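Course handout: notes for the March site visit
Module: Handling and grasping, practical part
Prepared by Giuliana Taipe

Read these notes before the visit and bring a copy with you. The exercise sheet at the end is due one week after.

1. Where we are going

Lirnasetti has two sites. The one in Furkbridge is the office and the repair bench, and we will only pass through it. The demonstration is at the Karholm site, where the rooms are furnished like homes. The session starts at 10 in the morning. Leidy Huanca will meet the group at the door and go over the house rules.

Bags stay in the hallway. Don't move anything on the tables unless you are asked to. If you want to hold one of the grippers, ask the person running that table and wait for a free turn.

2. What is being demonstrated

You will see grasp recording with hand-held grippers. A person holds the tool, closes it on an object, lifts, and puts the object down somewhere else. The tool has the same sort of jaws a robot arm would carry, with a camera fixed to it. The recordings are later used to train a control policy for an arm. No arm takes part in the recording itself.

We covered the reasons for this method in the second lecture. Briefly, a person with a hand-held tool is faster than a person driving an arm by remote control, and the tool goes into any room that has a table in it. The cost is that the person can do things the arm can't. A wrist turns in ways a given arm may not reach, and the pace of a human hand may be too quick for the motors. Keep this in mind when you watch. For each grasp, ask yourself whether a six-joint arm bolted to the table edge could have done the same.

3. Objects and setup

The objects are household goods: cartons, medicine boxes, small plastic toys. They are put out on a cloth in a loose group and rearranged between rounds. The cloth matters. A patterned cloth makes it harder for the vision part of the system to find the edges of a box, and a shiny one adds highlights. Students often assume that a plain gray surface would be better. For a first test it is. A policy trained only on plain gray tends to fail in a kitchen. 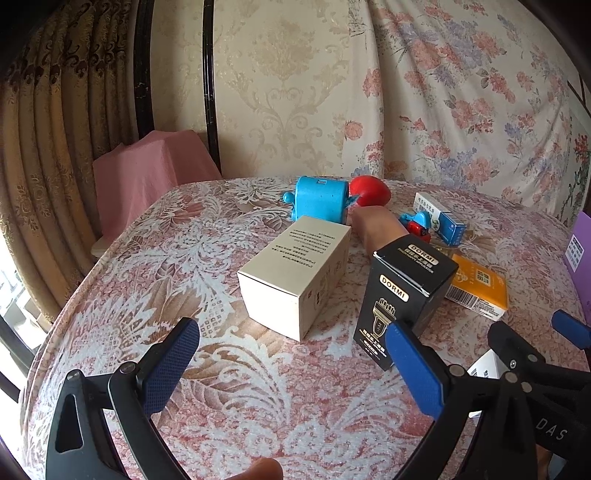
Boxes look easy and are a good place to start taking notes. A carton has parallel sides, so two flat pads meet it well. Trouble comes from three sources. The first is width: if the box is wider than the jaw opening in one direction, the tool must come in along the other. The second is height, as a tall carton gripped near the top will swing. The third is crowding. A jaw needs room on both sides of the object, and a neighbor standing close takes that room away. Write down which of these you notice, and how the person holding the tool deals with it.

Curved objects are a different matter. On a rounded surface the pads touch over a small area, and a small error in position turns the object instead of holding it. Ridges or texture on the pad help with slip and do little for turning.

4. Terms used on the day

Episode: one recording, from the start signal to the release of the object.
Reset: putting the objects into a new arrangement before the next episode.
Approach: the motion before the pads touch anything.
Regrasp: letting go and taking hold again within one episode.
Drop: any release that was not intended. Drops are kept in the data and labeled.

Sheyla Grajales keeps the log. In the practice set we use in class there are 2000 episodes, of which 905 involve boxes and 85 end in a drop. You will work with these numbers in the exercise, so copy them down.

5. What to watch for

Pick one object and follow it through several rounds. This gives better notes than trying to follow the whole table. Look at the direction of approach first. Many people come straight down by habit, even at a flat box that would be simpler to take from the end. Then look at the moment of contact. If one pad touches before the other, the object slides toward the second pad, and on cloth it may drag the fabric with it.

Thin packs and soft packs deserve a line of their own. A pack of tissues gives under pressure, so the jaws go on closing after contact. A controller that takes jaw width as its sign of a good grasp will read this wrongly.

Labels can be useful to the vision system, since print gives it points to track. They can also mislead it when the same label appears on two faces of a box, or when the box is turned so that the print is upside down. 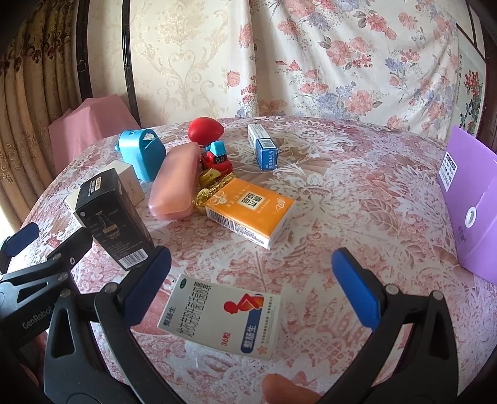 Zakhar Dovhaniuk disagreed with the part on labels when he read a draft of these notes. In his view print helps far less than we teach, and a policy that leans on it will do badly as soon as the brand of the product changes. He would rather see the class spend its time on shape and contact. Both positions are fair ones, and question 4 below asks you to take a side.

6. Exercise

1. Using the practice set figures, give the share of episodes that end in a drop. Say what else you would need to know before comparing boxes with other objects.
2. Draw one grasp you watched, from above. Mark the approach direction and both contact points.
3. Describe one grasp that you think an arm could not copy. State which joint or limit would be the problem.
4. Should printed labels be covered during recording? Half a page at most. Chapter 3 of the Villanueva reader has background on this.

Hand in on paper or through the course page. Questions about the drawing go to Fidelina Yupanqui, who is also marking it.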